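In Defense of the Clothes We Outgrow

My mother kept everything we ever played in, and for years I teased her for it. Then I had kids of my own, and a hall closet, and I stopped teasing.

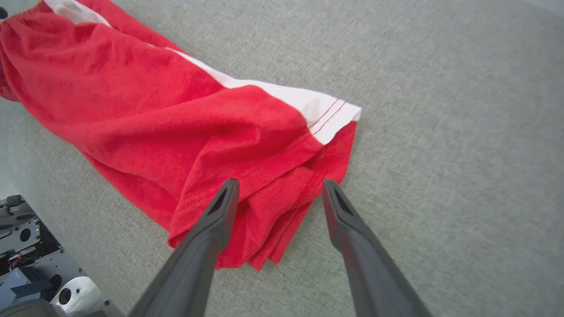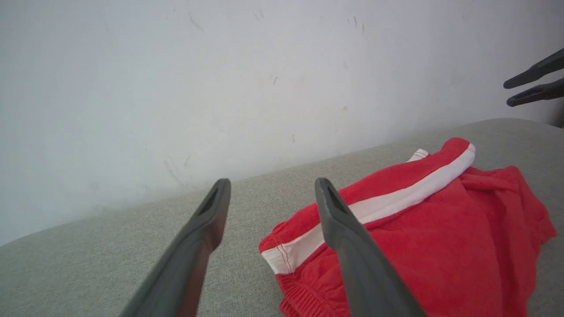

I believe every family ought to hang on to one team color, long after the team has moved along. Ours was red, for the Wullgate summer league, where I spent 2 seasons mostly on the bench and loved every minute. Even now a bit of crumpled red with a white stripe, like the one on the gray carpet in the first picture, takes me right back to orange slices and my dad hollering from the wrong sideline. Go ahead and donate the rest (please do, somebody needs it!), but keep one thing, and let it stay wrinkled.

Comments

Asabe Omoregie: My sister still sleeps in her Wullgate shirt.

Palesa Potgieter: Sweet piece, but you haven't seen my closet.

Related
The Last Bus to Practice
Why I Still Write Thank-You Notes
Raking Leaves in November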